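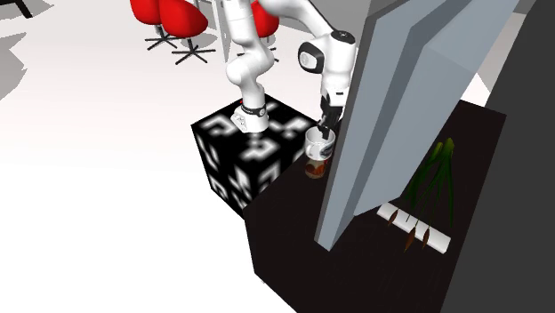
2023年1月23日，写于Limavberg山脚下的客栈

又到招人的时候了！去年秋天我在这边写过一篇Utlow河口的长文，后来陆陆续续收到好多来信，问得最多的一句是“下次去能不能带上我”。能的。所以这次我把话写明白：二月下旬，我要再去一趟Utlow，想找四个人同行，住两周，一起把河口那一带的早市、渡船、晒鱼场和山上的梯田慢慢走一遍，拍一遍，写一遍。

先说清楚，我不是旅行社，也不卖团。我是个写游记、拍照片的人，平时给几家杂志供稿，剩下的时间就在路上晃。这趟的一部分开销由Grulteck出，他们做旅行读物，想出一本关于Utlow的小册子，文字和照片就由我们这几个人来完成。所以它介于一份短工和一次结伴旅行之间，你有活要干，也有大把时间可以坐在河边发呆。

## 我们去哪儿

Utlow是个河口镇子，河到了这里变得很宽，水流很慢，退潮的时候能露出一大片泥滩。镇上没有什么必看的景点，你要是拿着一本景点清单来打勾，多半会失望的。可是清早真好看啊！天还没亮透，卖菜的船就从上游下来了，船头挂一盏灯，到了栈桥边把灯一灭，人声就起来了。卖的东西很家常：芋头、莲藕、小河虾、一捆一捆的野菜，还有一种用芭蕉叶包着的糯米糕，趁热吃最好，凉了会粘牙（我被粘过好多回，照样每天买）。

渡口在镇子南头。渡船不大，摩托车、自行车、挑担子的、上学的孩子全挤在一起，过一趟河的工夫刚好够听完一段别人家的闲话。我去年有好几个下午什么也没干，就坐渡船来来回回，船工后来都懒得问我去哪边了。

晒鱼场在下游，味道嘛，你得有心理准备。下午的光斜斜打在竹架子上很漂亮，但衣服会带味儿，带旧衣服去。

后半程我们上山，到Limavberg来。山上的梯田二月还没插秧，有些田里已经灌了水，早上起雾，雾散得快，想拍就要早起。村里有几户人家还在用老式木机织布，染料是自己从山上采的，颜色偏暗，蓝的近黑，红的像砖。织布这件事我上次写得太浅，匆匆忙忙待了一个下午就走了，回去改稿的时候很后悔。这次想请一位肯坐下来听的人专门写这一部分，一个院子里待上几天也行。

## 住在哪儿，吃什么

在镇上住Koutsoukos客栈，临河，木楼，楼梯有点陡，行李别带太大的箱子。房间两人一间，有热水，不过傍晚大家都洗澡的时候水会变小，错开就好了。老板娘做的酸鱼汤我想了一整个冬天。

山上条件差一些，住在村民家里，厕所在院子外头，夜里冷，请带一件真正能御寒的外套。我说的是真正能御寒的，去年有位朋友穿着薄风衣上来，整晚裹着主人家的棉被吃饭。

吃饭基本跟着当地人走，米饭、鱼、青菜、辣酱。吃素没问题，提前告诉我。对虾蟹过敏的朋友请一定在报名信里写出来，那边很多酱里都有虾，闻不出来的。

## 我想找什么样的人

四个位置，大致是这样分的：

- **一位写字的**，主要负责山上织布和染布的部分。不要求发表过东西，但我想看看你写过的一篇，随便什么题目，写你家楼下的早点摊都行。
- **一位拍照的**，负责水上和集市。器材你自己定，手机拍得好我也欢迎，请别带太吓人的长镜头怼着人拍。
- **一位画画的**，画地图和小插图。河口的岔道特别多，市面上的地图画得一塌糊涂，我很想要一张手绘的。
- **一位什么都能搭把手的**，记账、订船、整理录音、帮大家盯着别把充电器落在客栈。这个位置听着杂，其实跟我走得最近，学到的东西也可能最多。

性格上，我喜欢能早起、也能闲得住的人。每天早上六点在客栈门口集合，去集市，这一条没得商量（我自己也起得很痛苦）。下午通常没有安排，各自去走，晚饭时凑在一起讲讲看见了什么。话多话少都可以，我话很多，有个安静的人在旁边挺好的。

会当地话当然好，不会也没关系。Nayeli Camacho会全程跟我们在一起，她在Utlow长大，做向导也做翻译，跟渡口和集市上的人都熟。有她在，很多门才敲得开。也正因为这样，在镇上怎么做事，请大家听她的：她说这会儿别拍，就放下相机；她说今天不上船，那就不上。水上的事尤其要听。

拍人之前先打招呼，这是我自己的规矩。买人家一把菜，聊几句，再问能不能拍，被拒绝了就笑一笑走开。小孩子要问过家里大人。册子印出来以后我们会寄一批回镇上，去年拍的照片我也洗了一些，这次一并带过去送人。

## 钱的事

知道大家最关心这个，我就不绕弯子了。

Grulteck负责住宿、当地的船费车费和Nayeli的工钱，另外按稿件给每人一笔稿费，入选的文字、照片、插图都算，具体金额写在协议里，收到邀请的人会先看到协议再决定来不来。从你家到Utlow的往返路费自理，这一点我争取过，没争下来，抱歉。旅行保险也得自己买，出发前请把保单发一份给我。

吃饭大家凑份子。在镇上一天吃下来大概一百块左右，山上更省，主人家做什么我们吃什么，走的时候一起结。

作品的版权归你自己，Grulteck只拿这本册子的使用权。以后你想拿去投稿、办展、挂在自家墙上都随你，只是请等册子出来以后再发。

## 怎么报名

写封信给我就行，不用填表，也不用做得像求职简历。信里请讲讲：

1. 你是谁，平时做什么，想要哪个位置；
2. 附一点你的东西，文章、照片、画都可以，挑你自己喜欢的，别挑你觉得我会喜欢的；
3. 你去过的一个让你想回去的地方，为什么想回去；
4. 饮食、身体方面需要我知道的事，晕船也算。

信件由Shirley Gagnon统一收，她在Grulteck管这本册子的编辑，会跟我一起读。从本站的“联系”页面发过来，标题写上“Utlow同行”和你想要的位置，她那边好分类。报名收到二月初，人定了就关，没选上的也会回信，可能回得慢一点，Shirley手上还有别的书在赶。

选上以后我们会先通一次电话，聊聊行程和你想做的题目。到时候你也可以反过来考我，问什么都成，毕竟要跟一个陌生人在外头住上两周，谨慎些是应该的。

## 几个已经有人问过的问题

**没出过远门可以吗？** 可以，路不难走。Nayeli和我会到码头接人。

**能不能带家属？** 这次不行，客栈的房间就那么几间，山上更住不下。

**只来半程呢？** 最好全程。集市上的人要见过你好几回才肯跟你聊天，待几天就走，太可惜了。

**下雨怎么办？** 二月雨不多，真下起来就在客栈写稿、打牌、喝汤。带双防滑的鞋，栈桥上长青苔。

**网络？** 镇上有，时快时慢。山上别指望，要跟家里报平安的话，村口小卖部门前那棵大树底下信号最好。

**可以带无人机吗？** 请别带。河口有水鸟过冬，渔民也不喜欢头顶上嗡嗡响。

还有一件小事：谁家里有多余的竹编旧鱼篓，或者知道哪里有人还会编的，写信时顺手告诉我一声。册子里想放一小篇讲鱼篓，Utlow那边会编的老人去年正好出门走亲戚，我没见着，这次上山之前还会再去他家敲一次门。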